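Equipment planning mtg, January 2025
Rastau office, small room
Chair: Shahram Nikzad. Notes: me again
Apologies from the Toten side, will read these after

**Last time's minutes** – ok, no changes. Typo in the cable order number fixed.

**Where we are with money**

Shahram went over the sheet. 2,256 left in the small equipment line until June. That has to cover gripper spares, tools and anything for the kitchen. Arm purchase is a seperate line and not touched by this. Shahram wants the two kept apart in the sheet from now on, last quarter they got mixed and it took ages to undo.

Question whether shipping counts against the small line. Yes it does. Grumbling.

**Second arm**

Two offers in, Plullberg and Schumacher. Plullberg cheaper up front but service contract is extra and only 12 months. Schumacher includes service and a set of fingers, delivery 8 weeks. No decision. Shahram leaning Schumacher, wants the service terms in writing first. Also want to know if either will take back an arm that doesn't fit through the kitchen door once it's on its base. Measure the door!!

Leasing came up again. Plullberg does lease, Schumacher didn't answer. Park it until both have replied.

Kitchen tasks are what we're buying for, so offers get compared on those and not on the brochure numbers. Bags with a handle on top, like the whey one by the fridge, stay on the list. Pans and bottles too. Payload at full reach to be asked from both, same wording to both so we can compare.
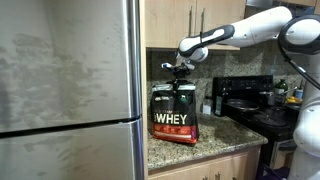

**Category: Grippers & spares**

- Parallel gripper stays as the standard. A handle gives the fingers something to close on, plain bags are harder. Soft fingers to be priced as an add-on, not a replacement
- Finger pads: quote of 647 for the set from Schumacher. Approved, out of the small line
- Spare gripper – wait. If the second arm comes with one we don't need it
- Cable routing: want clips or a sleeve, cables near the range are not a good idea long term. Cheap, just order

**Kitchen / space**

Granite counter stays, no budget for a new one and no need. Second arm would go at the other end if the door thing works out. Need a power outlet check before anybody signs anything. Toten to say if the landlord has to be told about drilling.

Storage for test groceries: one shelf, labeled. Keep reciepts.

**Actions**

- Shahram – service terms from Schumacher, in writing
- Shahram – same payload question to Plullberg
- Me – door width, outlets, order pads and clips
- Toten – landlord

**AOB**

Training day for new people, put in next year's budget or this one? Ran out of time. First item next meeting.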